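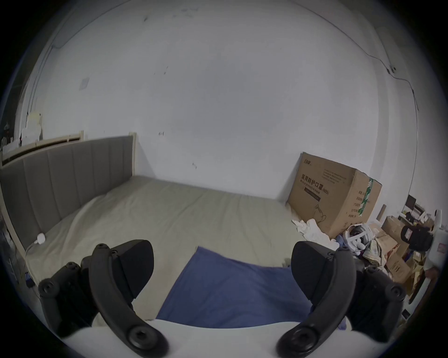 4.2 Grasp-state labelling from the wrist view

Figure 3. Wrist view with both fingers open around a folded blue cloth on a bed. The fingers occupy the lower left and lower right of the fisheye image; the gripper body hides the lower portion of the cloth.

The labelling stage of Tristuvden assigns one of four states to each image: open, closing, closed and releasing. It takes the wrist image and the estimated finger width as input. No external camera is used. The two fingers enter the view from below in every recording, so their outline can be fitted with a fixed template and two free angles. We fit the template on the undistorted image, then project the result back to the circular view, where the policy is trained.

Cloth causes most of the difficulty. A rigid object stops the fingers at a width that depends on its size, and the closed state can be read from the width alone. Folded fabric gives way under load, and the final width may be close to that of an empty grasp. Figure 3 shows a typical open case. The cloth lies between the fingertips, but its nearer part is hidden by the gripper body, and a segmentation mask taken from this view alone underestimates its area. We therefore keep the mask from earlier images in the same episode and move it forward using the estimated camera pose.

Pose estimation uses features from the whole room. Plain sheets and white walls offer few stable corners, and soft wrinkles shift when the cloth is moved. Printed boxes, cables and the edges of bed frames are more useful. Features inside the finger template are discarded before matching, as are those within 27 pixels of the dark border of the lens. Without the first of these steps, the tracker tends to lock on to the bolts of the fingers and report no motion.

The set used here holds 2962 episodes recorded in homes, of which 700 involve cloth. From the cloth episodes we held out 61 for testing and labelled them by hand. Errors were concentrated at the change from closing to closed, where the predicted label was often late. Adding the carried mask reduced this delay but did not remove it. The Saarela tracker was used throughout; replacing it with Jonach made no clear difference to the labels, although it lost track less often when the gripper turned quickly towards a bare wall.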